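Cirorau opens orders for Purik, a two-armed bench kit for small-parts work

RANTON, April – I've been looking forward to writing this one for a long time. As of this month you can order Purik, our two-armed assembly kit, and I get to tell you about it in my own words (our agency sent a draft, and I'm afraid it used "synergy" twice).

Purik is a pair of arms with segmented-fingered hands, a practice board and the software to run them. We built it for small shops and teaching labs that handle fiddly little parts all day – pegs, rods, discs, the stuff that rolls under the bench. The board comes with a set of blue parts and marked spots, so you can start trying out grasps before you've cleared space for your own product.
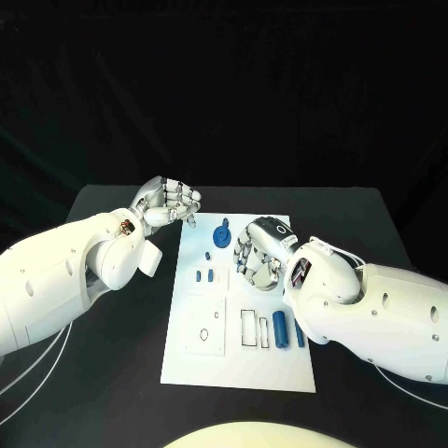 I get asked a lot why we went with hands when a simple two-finger gripper costs less. Well, our first customers kept changing their parts on us! Bergmann, a hinge maker just outside town, ran an early kit for 14 weeks and went through 52 different parts in that time, all with the same pair of hands. They've since ordered a second one, which made my whole month.

The practice board set is $835 on its own and works with most bench arms. Extra hands are $2875 each. For the full kit, call us and we'll talk it through, as it depends on your bench and how much training you want. We ship in the order the deposits come in.

Come by the Ranton workshop if you'd like a try. Mornings are best, the coffee's fresher.

Inger Þórarinsdóttir
Product lead, Cirorau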